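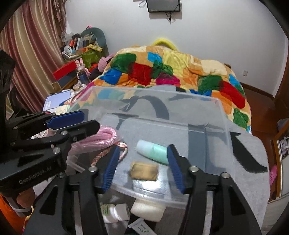
Figure 4. Two hand grippers in use at a clear storage bin with mixed small items.

Section 14. Bin Work with Hand Grippers

14.1 Purpose of this section

This section applies to staff at Varnau sites who pick and place small items with hand grippers as part of the Carkine handling program. Picks made with the grippers are used to prepare the automated handling line planned for the Illik building. The line is scheduled to begin trial running in November. Until the site manager gives written notice, all bin work continues to be done by staff.

Read Section 13 (Checking the Gripper) before starting.

14.2 Preparing the bin

1. Place the bin on a steady surface at a height that lets you work without bending. Where the surface is soft, such as a bed or a padded bench, press down on each corner of the bin and confirm that it does not tip.

2. Put the items for the session in the bin. Use a mix of shapes. Rope, cord, tubes and small blocks may share one bin, as in Figure 4.

3. Keep items that are waiting to be placed in front of the bin, within reach of the gripper.

4. Enter the bin number and your start time on Form 494.

Note: Bottles and squeeze tubes must be closed before they go into the bin. Check each cap by hand.

14.3 Picking and placing

1. Hold the gripper by the handle, with your wrist straight. Open the fingers fully before you lower them.

2. Bring the fingers down on both sides of the item. The pads should touch the item at the same time.

3. Close the fingers slowly until the item is held. Do not squeeze further. A soft item that changes shape is being held too tightly.

4. Lift straight up until the item is clear of the rim, then move to the placing point.

5. Lower the item until it rests on the surface, and open the fingers.

6. If an item drops, leave it where it lands and pick it up again with the gripper. Record the drop on Form 494.

CAUTION: Keep your free hand out of the bin while the fingers are moving. The joints of the linkage can pinch skin.

CAUTION: Do not pull on rope or cord that has caught under another item. Release it, move the other item first, and start the pick again.

Note: When two grippers are used at one bin, agree on which one moves first. The second gripper stays open and still until the first has left the bin.

14.4 Changes to working duties

Once the Illik line is running, routine picks will move to the line in stages. Staff now assigned to bin work will take on three duties: loading bins, clearing stopped picks, and checking finished trays. Training for these duties is given by De Graaf during paid hours. It takes up to 4 shifts, and each employee must finish it before being assigned to the line.

Pick counts from Form 494 are used to set up the line. They are not used to rate individual employees — supervisors do not receive them by name.

Staff who find that a task causes hand or wrist strain should stop and tell the shift lead. A change of task will be arranged the same day. This applies to gripper work now and to line duties later.

Questions about duties or training may be directed to the Varnau staff office, extension 1798.

14.5 Ending the session

1. Empty the bin and return the items to storage.
2. Wipe the finger pads with a dry cloth.
3. Store the gripper with its fingers open.
4. Sign Form 494 and leave it in the tray at the shift desk.

Section revised 3 October 2020. Replaces all earlier copies.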